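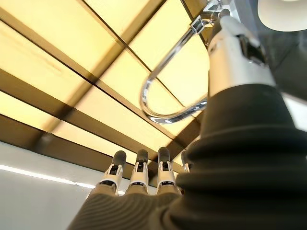

Vol. 16, p. 200

Figure 4. Translucent ceiling panels, lit, seen from below. The warm yellow light shows along the polished curved tubing.

4. Luminous ceilings and the surfaces beneath them

4.1 Reflection and the upward view

Most guidance on luminous ceilings deals with the light that reaches a desk or a bench. Less has been written on how the ceiling itself appears to a person who looks up, or on how it shows in shiny objects placed at or above head height. Both matters were raised often by users of the rooms in the present study, and they are treated together in this section.

A ceiling made of translucent panels spreads its light over a wide area. Matte surfaces below it tend to be lit softly, with low contrast between one fold or edge and the next. Polished metal behaves differently. A curved tube will gather the bright ceiling into a narrow line that follows the bend, and the line shifts as the viewer moves. Figure 4 shows such a line on a chrome handle close to the panels, together with the much weaker highlights found on dark, ribbed material. The colour of the ceiling is carried over into the metal, so that a warm ceiling gives a warm reflection even where the metal itself is neutral.

Crenshaw and Holst, in their earlier work on the Tolau rooms, treated these reflections as a form of glare. Our results give only partial support to that view. Of the 970 written comments collected across 16 rooms, those which mentioned reflections in metal fittings were divided. Some users found the bright lines tiring during long periods of close work. Others reported that they hardly noticed them, and a smaller group said that they helped in judging the shape of a curved part. Complaints were more common where the fittings hung between the user and the ceiling than where they stood against a wall.

4.2 Colour of the panels

Rooms with warm panels were described as restful more often than rooms with cool ones. The difference was clear in comments gathered in January, when daylight was short, and should be read with that in mind. Users in the Ladefoged building asked for warm light in shared rooms but preferred cooler light where colours had to be matched.

Where separate lamps are fitted in the same room, Bellini advises that they be matched to the ceiling in colour. We agree, with the reservation that panels and lamps may age at different rates. Two sources that match when new can look quite unlike each other later, and a maintenance plan should allow for both to be checked at the same visit.

4.3 Choice of finish

For fittings mounted near a luminous ceiling, a brushed or matte finish is preferred if users must face upwards for long periods. Polished finishes may be kept on handles and rails that are easy to clean in that form and are seldom in the line of sight. Dark matte coverings gave rise to no complaints of glare in any of the rooms, although several users found that dust showed on them readily. The cleaning of the panels themselves is considered in Section 5.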